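Lundari slack-cloth fault

The Lundari slack-cloth fault is a control failure in household folding robots, first identified in the Lundari line of laundry manipulators built by the Dijkstra workshop. In the fault, the gripper closes on a garment and also catches a pinch of whatever the garment is lying on. The controller reads the extra resistance as a heavy item and pulls harder. Depending on the surface, the result can be a dragged sheet, a torn seam, a stalled wrist motor or, in the most serious cases, an arm that springs back when the cloth finally lets go.

The fault is also called "double pinch" or, among repair hobbyists, "sheet bite." It is one of the best documented failures in home robotics, and a wonderful case study, for it needs no broken part at all. Every motor, sensor and cable can be working perfectly and the robot will still try to fold the bed!

Discovery

The first written account came from Eimear Mac Carthaigh, a test technician at Dijkstra, who was running long folding trials on a Lundari with its Gundum two-finger gripper. Her log entry for Sun 9 August reads, in full: "Shirt folded. Sheet also folded. Wrist hot, stopped by hand." She repeated the trial with the same shirt on a tabletop and could not get the fault to come back. On a made bed it came back almost at once.

Mac Carthaigh and her colleague Siebe Mulder then set up a proper series of 889 pickups, all of them on beds. The fault appeared in 75. In 18 of those the arm reached its force limit and shut down, and in 4 it released with enough speed to be classed as a safety event. No one was hurt, but the team moved the operator's chair back and added a foot-operated stop before carrying on.
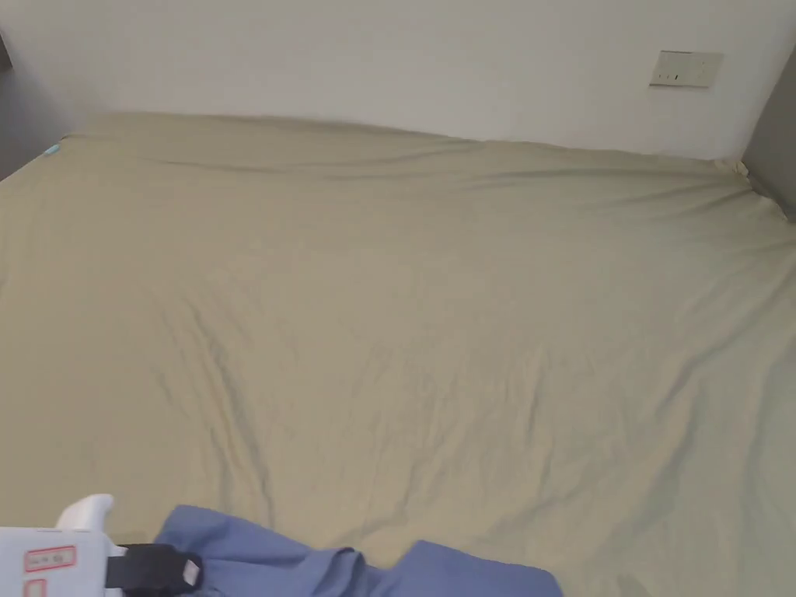

Bedding is the surface on which the fault has been studied most closely, and a fitted sheet is much trickier than it looks. It is held at the corners and free to slide and lift in between, so tension changes from one spot to the next. Long folds can run from the middle toward the near edge, as they do on this khaki one, and each is a ready-made ridge for a fingertip to catch. A crumpled garment makes matters harder, as with the blue cloth near the gripper, whose rounded folds give the fingers plenty to close on but little hint of where the garment stops and the bed begins. Color contrast that strong helps the vision system find the item. It does nothing for the fingers, which work by pressure once they are down.

Cause

The Lundari estimated the weight of an item during the first moment of lifting. A wet towel and a T-shirt with a bit of sheet attached both feel heavy, and the original software treated them alike, raising grip force in steps until the load moved. Hendrik Van Dijk, who wrote the force controller, later described this as "a very polite robot being very stubborn."

The two cases do differ, and the difference is lovely once you see it plotted. A heavy item gives a load that rises and then levels off as it leaves the surface. A caught sheet gives a load that keeps on climbing, gently at first and then steeply as the slack runs out. The old controller looked only at the size of the load and never at the shape of the curve.

Correction

An update released in September added a short test lift. The gripper rises a little, pauses, and compares the load before and after. If it is still climbing, the fingers open slowly, the arm backs away and the robot tries again from a higher point on the garment. Slow opening mattered as much as the test itself, as it let the stretched fabric relax and put an end to the spring-back in later trials.

Annelies De Bruijn adapted the method for the three-finger Rikavach gripper, where the fault is rarer but harder to clear. Thin jersey sheets remain a weak point for both designs. They stretch so easily that the load hardly climbs during the test lift, and the robot may carry on as if all were well.

See also: grip force control; deformable object handling; protective stop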